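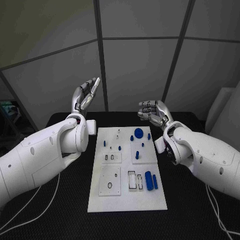
Brarnunlow (animated film)

Brarnunlow is a hand-drawn animated musical produced by the Wovier studio in association with the Prernton Ballet. It follows a marsh spirit who agrees to hold back a flood in exchange for dancing lessons, a bargain the village signs without reading. The film runs 100 minutes, of which the flood occupies the last nine.

Plot

Gerlach is a low-lying village whose residents have ignored the marsh for generations, apart from throwing things into it. When the spring water rises, the spirit Brarnunlow comes up to the mill with a list of demands. Most are withdrawn on the first evening. The one that remains is to be taught to dance by the miller's daughter, who has had two lessons herself and does not mention it.

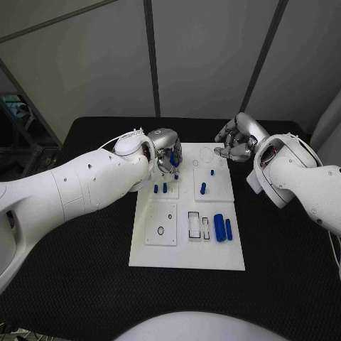
Reading time: 3 minutes

The lessons make up the middle of the film and contain most of its songs. The spirit improves quickly, the daughter does not, and the miller begins charging admission. The marsh takes offense at the ticket price, and the water comes up through the floor during the harvest dance.

Production

Wovier announced the film as a short. It grew after the Prernton Ballet offered the use of its dancers, and then kept growing, partly because the dancers had been booked for the whole season and it seemed rude to send them home. Each dance was performed in a rehearsal hall and used by the animators as reference. The drawings were not traced. The studio has made this point in every press release, including one about parking.

Brarnunlow's costume, a cloak of reeds, was designed with 128 separate strands, all of which were meant to move on their own. After the first test the number was reduced to 50, and in the wide shots the cloak is largely a green shape with good intentions. The full version survives in the opening dance, which took longer to finish than the rest of the first act.

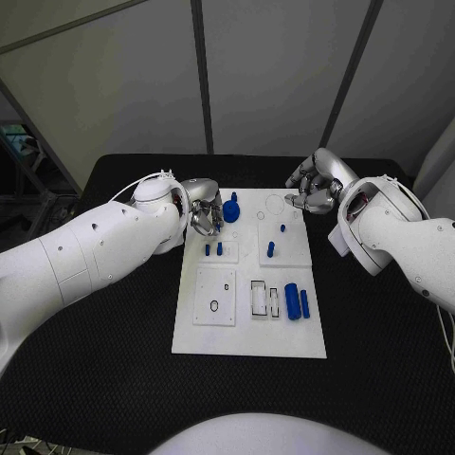
The harvest dance was easier on the reeds and harder on everyone else. It called for over 100 villagers, each with a partner, and an early cut left one man waltzing with a fence post. Test audiences liked him, so he was kept and given a line.

Music

The score is written for a small orchestra with a prominent bassoon, which stands for the marsh. The ballet's own orchestra recorded it after the animation was complete, so that several passages had to be played faster than is comfortable. The closing song, "Up to the Sill," is sung by the entire village from the roof of the mill.

Reception

Reviewers praised the dancing and the water and were divided on the miller, who has four songs. Families reported that younger children found the flood less upsetting than the admission fee.

Stage version

The Prernton Ballet later adapted the film as a one-act work, with the songs removed and the bassoon retained. The fence post is credited in the program.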